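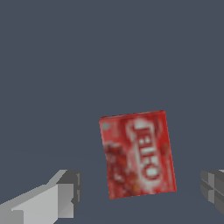

The bread line in Emska had its own manners, and my grandmother had taught me most of them before I was tall enough to see over the counter. You greeted the person in front and the person behind. You did not ask what anyone planned to do with their second loaf. And you never, ever talked about the price until you were safely home with the door shut, because talking about it seemed to make it go up.

That was the year the old money died. In March a loaf cost 11 dondeos, and I remember it well because my grandmother kept the coins ready in a little twist of newspaper, and she let me carry it. By summer a loaf cost 500, and the coins had gone out of use altogether, so the children on our street played checkers with them. The government said it was a passing trouble. They said it on the radio every evening, in the same pleasant voice, right after the weather, and my grandmother would nod along as she darned and say, "Well, the weather was wrong too."

Then came the announcement. On 30th June the Dondeo would be retired, and we would all have a new currency with a new picture on it, and two zeros would be struck off everything. My uncle, who had worked at the Zeman Bank until it closed its doors (and who still put on his tie every morning, bless him), tried to explain it to us at the kitchen table. He drew it out on the back of an envelope. If you had a lot of nothing, he said, and you took away two zeros, you had a smaller amount of nothing, but it was easier to carry.

The neighbors called the new money the nullus before anyone had even laid eyes on it, and the name stuck so hard that the shopkeepers wrote it on their signs.

We went down early on the day, my grandmother and I, with all her savings in a pillowcase. The line ran past the bakery and the post office and clear around the fountain, and there were soldiers at the bank steps, very young ones, looking warm in their collars. She greeted the woman in front and the man behind. Then, after a while, she looked up at the nearest soldier and greeted him as well - he was standing beside the line, after all, and I suppose she felt it would be rude to leave him out.

He didn't know where to look. "Good morning, ma'am," he said finally.

"Has your mother got bread?" she asked him.

He said she lived out in the country and he hadn't had a letter since spring. My grandmother thought this over, shifted the pillowcase to her other hip, and told him to write first.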